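January, evening, after the Norside game

Notes for me and for Annick, because we said we will write down everything about the drought table before we forget how we made it.

The question we started with is simple. Didine has not won the regional volleyball cup since the club was refounded, and the supporters say it is the longest wait in the league. I wanted to check if this is true before we put it in the season guide. It is not so easy, because three clubs changed names and one club stopped for two seasons and came back in a smaller gym with the same colours.

What we have in the table now: 178 finals and semi-finals, from the old paper programmes and from the league book. Of these, 137 have the full score with every set. The others have only the winner, and in a few cases the winner is written by hand over something else. I marked those with a star. Please do not remove the stars, Annick, even if the column looks ugly.

Rules we agreed on this afternoon:

A season with no cup does not count as a year without a title. The clock stops and starts again the next season.

A club that merges keeps the older of the two waits. Loïc Pichon does not agree with this one. He thinks the merged club should start from zero, like a new team, and he has an argument, because the players of Perić were nearly all new after the merger. I left his version in a second column so we can compare.

A shared title is a title. There is only one, the year of the power failure.

With our rules Didine is second and Norside is first. With Loïc's rules they change places. I did not expect that one small rule would decide the whole thing, and I am not comfortable to print "longest drought" in big letters when it depends on it.

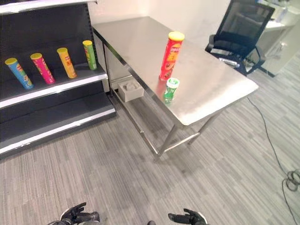 Does a long wait make a team more likely to lose the next final?

From our table we can't say so. The teams with a long wait lost more finals than they won, but they were also the lower seed in most of them, and when I compare only finals between teams of close ranking the difference nearly disappears. The group that stays is too small to say anything serious.

I spent too much time on the fifth sets. My idea was that the team with the longer wait becomes nervous when it is 12–12 or later. Annick says every team becomes nervous at 12–12. I looked anyway, and there is no pattern I would defend in front of a coach. The home team does a little better, as we already knew from last winter.

One error found and corrected: the Eveo semi-final was entered twice, once under the old name of the club. It gave them a win they didn't have. I checked the other renamed clubs the same way, by date and by gym, and found no more doubles.

Attendance column — I am still not sure about it. The number 580 is used for four different finals in the old gym, which I suppose was the legal capacity and not a real count. Two others say 300, very round. I would keep the column for us but not publish it.

To do:

Ask the league secretary for the missing set scores, at least for finals.

Annick to read the name changes one more time against the league book, pages with the blue stamp.

Write the paragraph for the guide with both rules explained, short, no big title.

Send Loïc the file with his column before he asks again.

Added later, 21:40. Annick phoned. She found a programme where Perić is listed as cup holder in a season we have as "no cup". If it is correct, the clock for two clubs must be changed. I will not touch the table tonight.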